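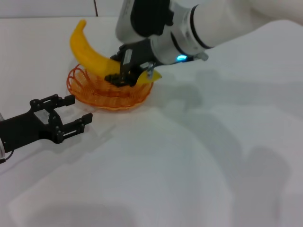
Toy banana over the wire basket, right arm holding, left gripper open.

30/04/2023 | By Adel Salem
Filed under: Project Updates, Robot Learning

We now have 68 good two-arm examples for the Graltus basket task, up from 26 in our last report, and I'm really happy with how the set is shaping up! Operators at Kavix are getting smoother with the toy fruit (the banana is a favorite), and we threw out only five runs this period. The wire basket still gives us trouble, as fingers can snag on the loops, so we're keeping clean recoveries in the set too. Next we'll record 35 more with the basket moved around the table, then start the first training run. The full set should reach you in December.

3 comments · 12 shares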